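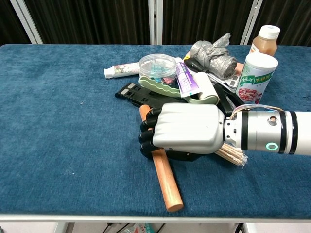

21. Apr. 2022, Telebetrieb, Tisch am Vorhang

Aufgabe heute wie gehabt: Rundholz aus dem Haufen greifen, anheben, an der Tischkante ablegen, Hand öffnen. Fernsteuerung über den Datenhandschuh, Aufzeichnung mit Botus, alter Stand ohne das Update. Das Update spiele ich erst ein, wenn mir jemand erklärt, was an der Zeitstempelung geändert wurde. In den Versionshinweisen steht »verbesserte Synchronisation«, und damit kann ich nichts anfangen.

Vormittags Handschuh kalibriert, zweimal. Nach der ersten Runde stand der Daumen in Ruhelage zu weit innen, die Finger schlossen sauber. Nach der zweiten war der Daumen gut und der Zeigefinger hing nach. Habe es so gelassen und in den Kopf der Sitzung geschrieben. Wer die Daten später benutzt: der nachhängende Zeigefinger kommt vom Handschuh, bitte nicht der Hand anlasten.

Zum Holz. Es ist rund und liegt schräg auf dem Tuch, und genau die Schräglage macht den Leuten Schwierigkeiten. Wer zum ersten Mal steuert, kommt von oben, schließt alle Finger gleichzeitig und schiebt das Holz damit weg. Wer es ein paarmal gemacht hat, bringt zuerst den Daumen darunter und legt dann die Finger darüber. Beides landet als »erfolgreich« im Datensatz, sobald das Holz am Ende an der Kante liegt. Ich halte das für einen Fehler im Schema. Zwei verschiedene Strategien unter demselben Etikett, und hinterher wundern wir uns, dass das Modell etwas dazwischen macht, also den Daumen halb darunter schiebt und dann stehen bleibt. So geschehen im Oktober, nachzulesen unter »Gebreyes, zweiter Durchgang«.

Zahlen. Bestand vor heute: 308 Vorführungen für diese Aufgabe. Heute dazu 39 aufgezeichnet, davon 7 gleich verworfen (viermal Verbindungsabriss, dreimal habe ich selbst abgebrochen, weil der Arm am Haufen hängen blieb). Bleiben 32. Im Wochenbericht an Jovus bitte 32 eintragen. Letztes Mal stand dort die Zahl der gestarteten Aufnahmen, und die wird dann überall weiterzitiert.

Latenz: Median 109 ms zwischen Handschuh und Hand, gemessen mit dem eingebauten Zähler. Der zählt nach meinem Verständnis nur bis zum Eingang des Befehls an der Handsteuerung, die Bewegung selbst ist nicht enthalten. Gefühlt ist es deutlich mehr. Man gewöhnt sich daran und greift vor, das heißt man schließt die eigenen Finger, bevor die Roboterhand am Holz ist. In den aufgezeichneten Befehlen steckt dieses Vorgreifen mit drin. Ob das beim Training herausgerechnet wird? Ich habe in der Pipeline nachgesehen und keine Stelle gefunden. Wenn es eine gibt, bitte hier an den Rand schreiben, mit Dateinamen.

Haufen: Bambusspieße in Folie, klare runde Dose auf dem hellgrünen Tablett mit Wellenrand, Zahnpasta vorn dagegen, Kanister mit grünem Etikett rechts, Saftflasche dahinter, Computermaus, der schwarze Klappständer und noch mehr Kleinkram. Vorgabe aus Clistusby war »unordentlich, wie in einem Haushalt«. Meinetwegen. Nur hat sich der Haufen zwischen den Aufnahmen kaum verändert, weil ihn keiner umräumt, solange er nicht im Weg ist. Damit haben wir 32-mal dieselbe Unordnung. Das ist Ordnung mit schlechtem Ruf. Ein Modell kann sich an die Dose halten statt an das Holz und wir würden es bei einem Test an diesem Tisch nicht merken.

Die Spieße liegen außerdem dicht neben der Hand, zum Teil unter dem Arm. Beim Anheben habe ich sie mehrmals mitgenommen, ohne es im Handschuh zu spüren, es gibt ja keine Kraftrückmeldung. Gemerkt habe ich es am Rascheln der Folie. Ein Modell ohne Mikrofon hat diese Information nicht. Ich schreibe das auf, weil im Antrag steht, die Vorführungen enthielten »alle zur Ausführung nötigen Signale«. Das Rascheln fehlt.

Kabel: das Bündel läuft in einem Bogen über den Arm zur Hand. Bei Drehung des Handgelenks nach außen wird der Bogen eng. Ich bin deshalb den ganzen Tag von derselben Seite an das Holz gegangen, erst unbewusst, dann mit Absicht. Wieder so etwas, das später wie eine gelernte Vorliebe aussieht und in Wahrheit Angst um ein paar dünne Drähte ist. Vorschlag: Bogen länger machen und am Unterarm abfangen, bevor weiter aufgezeichnet wird.

Tuch: an mehreren Stellen abgenutzt. Für die Farbtrennung reicht es mir noch. Ob das Holz auf den abgenutzten Stellen leichter rollt, weiß ich nicht, es kommt mir so vor. Kein Versuch dazu gemacht.

Nachmittags Gegenprobe mit Führen von Hand: Arm nachgiebig geschaltet, am Handgelenk gefasst und zum Holz geführt, Finger über Taster geschlossen. Geht schneller und die Bahnen sind glatter. Dafür sind meine eigenen Hände in jedem Kamerabild, und die Finger haben dann nur auf oder zu, mit dem Daumen zuerst geht gar nicht. Für die Armbewegung würde ich trotzdem lieber so arbeiten. Im Gebreyes-Protokoll wird das Handführen als »veraltet« geführt, eine Begründung steht nicht dabei. Gezählt habe ich diese Durchläufe oben nicht, sie liegen im Ordner »handgeführt« und gehen in keinen Datensatz, solange die Kamerafrage offen ist.

Noch zur Auswertung. Die Kurve, die Jovus herumschickt (Erfolgsquote gegen Anzahl der Vorführungen), steigt schön an. Sie wurde aber an diesem Tisch mit diesem Holz gemessen, und die späteren Vorführungen stammen überwiegend von geübten Leuten. Mehr Daten oder bessere Daten, das lässt sich daraus nicht trennen. Man könnte aus den 308 nur die frühen und nur die späten nehmen, gleich viele, und vergleichen. Kostet einen Tag Rechenzeit. Ich habe es schon einmal vorgeschlagen.

Offen:
- Schema um ein Feld »Daumen zuerst / alle zugleich« ergänzen, rückwirkend wenigstens für heute. Mache ich.
- Kabelbogen.
- Latenz einmal mit Hochgeschwindigkeitskamera messen, bis zur sichtbaren Fingerbewegung.
- Haufen alle zehn Aufnahmen umbauen und den Umbau mitschreiben. Zettel dafür kommt an den mittleren Pfosten vor dem Vorhang.
- Zweites Rundholz besorgen, anderer Durchmesser, am besten auch anderes Ende. Das jetzige ist unten heller und abgerundet, das erkennt jedes Netz wieder.
- Botus-Update: warte auf Antwort.

Nachtrag, abends: drei der 32 noch einmal angesehen. Bei einer liegt das Holz am Schluss richtig, aber die Hand hat es fallen lassen und es ist von selbst an die Kante gerollt. Stand als Erfolg drin. Umgetragen, also 31. Die übrigen sehe ich morgen früh durch, vorher bitte nichts hochladen.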